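Norovirus went through our building in March

17/10/2018
By Demetrio Herrero

I've been meaning to write up what happened at the Aston office in March, mostly for people who run small workplaces and think a stomach bug is something that happens on cruise ships.

We have 320 people on two floors. One person from the Suter team went home sick after lunch. By the next evening we had 33 out, nearly all of them people who ate in the second floor kitchen. A week later it had reached the Politis group downstairs, who don't use that kitchen at all but do share the restrooms.

The thing I didn't know is how little of the virus it takes. A few particles will do it, and a sick person sheds billions. It also sits on door handles and faucet taps for days. The hand gel we had put out by every door does very little against norovirus. Soap and running water work better, because you are washing it off. For surfaces you need a bleach cleaner, left on long enough to do its job. Our regular spray was not that.

The other thing is timing. People feel fine a day or so after the vomiting stops and they want to come back. They are still shedding at that point. The usual advice is to stay home for at least 2 days after symptoms end – we had been telling people to come in whenever they felt up to it, and I think that is what kept it going.

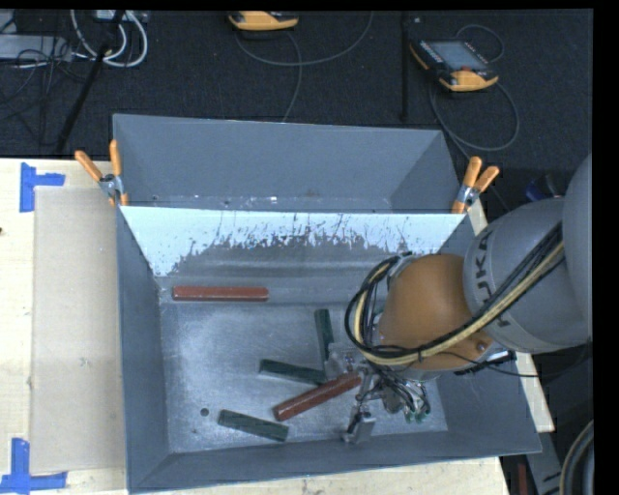

Red and green bars in the metal bin.

We changed the sick leave note, bought the right cleaner and closed the kitchen until it had been done properly. Cases dropped off over the following week. I can't say how much of that was us and how much was the virus running out of people.

Nolley, our other site, has almost 300 staff and had no cases. They don't have a shared kitchen. I've asked them to stock bleach cleaner anyway before winter.

14 shares
6 comments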